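**Cleddale Municipal Employees' Association**
Thread, February 17, 2023

1/ The Association has today written to Cleddale Council regarding remarks made in the public gallery and, subsequently, by two sitting councillors about the staff of the Windel Street service centre. The substance of that letter is set out in the posts that follow. 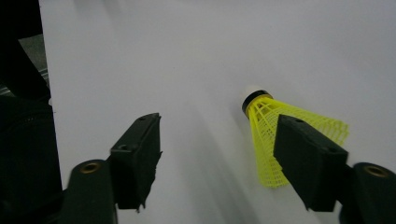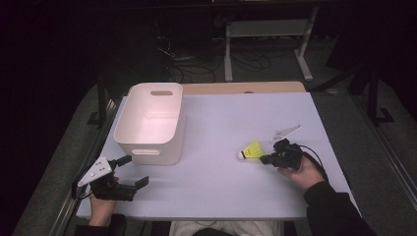 *Members' Bulletin, Vol. 32, No. 2*

2/ The Association represents 2380 employees across the municipality, including all counter, records and by-law staff at Windel Street. It was not consulted before the remarks were made, nor has it received any correspondence from the councillors concerned.

3/ Staff at the centre were described as "obstructive" and "on somebody's payroll". No evidence was offered for either claim. The Association regards the second as an allegation of corruption and has asked that it be substantiated or withdrawn.

4/ The Association's President, Yvonne Dunmore: "Our members process applications according to the by-laws that Council itself has passed. A councillor who objects to a by-law may move to amend it. The clerk at the counter has no such power."

5/ Members will be aware that the dispute arises from the Daher rezoning file. The Association takes no position on the rezoning. The file was handled in the order in which it was received, and the applicant was advised in writing of the missing drainage report.

6/ Since the remarks were reported, the centre has received around 250 calls and messages, a number of them abusive. Two employees have been named on a residents' page. The Association has asked the page's moderators to remove those posts.

7/ Our letter makes the following requests:

- that the Mayor remind all councillors of their obligations under the Code of Conduct
- that the remarks be corrected in the record of the next regular meeting
- that security at the Windel Street counter be reviewed with the Association present

8/ Grievance Officer Karim Khasawneh is the contact for any member who has been threatened or harassed in connection with this matter. Members should keep voicemails, emails and screenshots and forward them to him. They should not reply to them.

9/ The Association acknowledges Councillor Thilini Weerasinghe, who called the remarks "beneath the chamber" and visited the centre to speak with staff. We would welcome similar statements from her colleagues.

10/ Article 99 of the collective agreement requires the employer to provide a workplace free from harassment, including harassment by elected officials. Should no reply be received, the Association will file under that article.

11/ Media inquiries may be directed to Fares Atallah, Communications, at the Association's office on Trundholm Road. Individual members are asked not to comment on the Daher file.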